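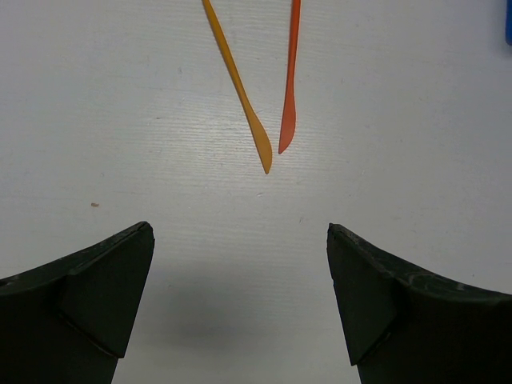
Mud is only mud, writes Lucero Nina, so why does my cup not melt when I put milk in it?

This is a very good question, Lucero. A cup begins its life as clay, and clay comes from rocks. Wind, rain and ice break the rocks for a very long time, until the pieces are too small for your eyes.

The pieces of clay are flat, like tiny plates. When there is water between them, they can slide over each other. This is why you can push wet clay with your thumb and it keeps the new shape.

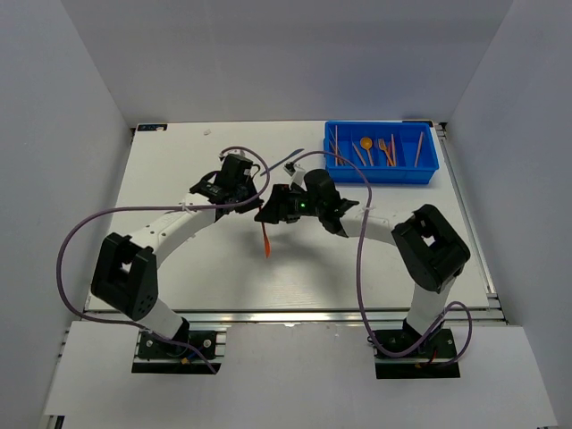 Then the clay must dry. The water goes out into the air and the tiny plates come closer together, so the cup gets a little smaller. If one side dries too fast, the cup can crack. Potters have to be patient - on a rainy Saturday they wait even longer.

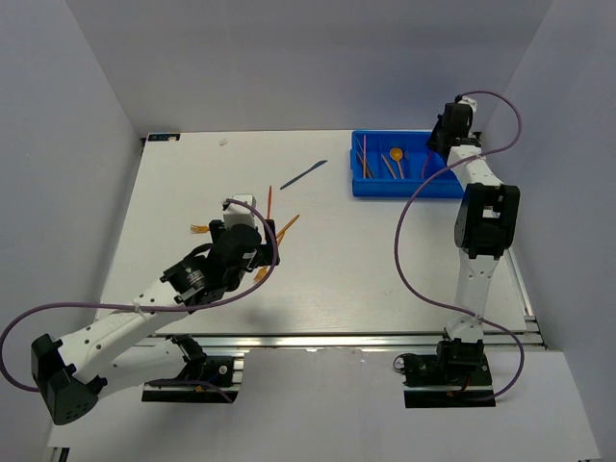
But a dry cup is still not ready for milk. Put it in a bucket and it will become mud again! It must go first into a very hot oven, which we call a kiln. In the kiln the heat changes the clay itself, and the tiny pieces join together. After this, water can not make it soft.

Many cups get also a thin coat of glaze. It melts in the kiln and becomes like glass. 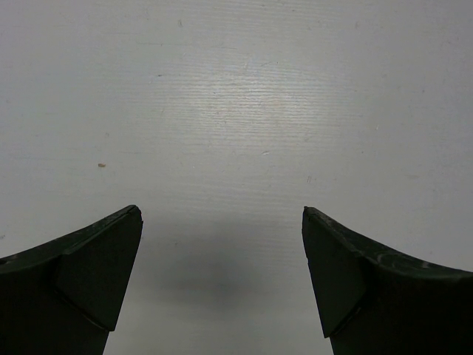 A pale tabletop with bare space in the middle.

Words to remember
Potter: a person who makes things from clay.
Kiln: a very hot oven for clay.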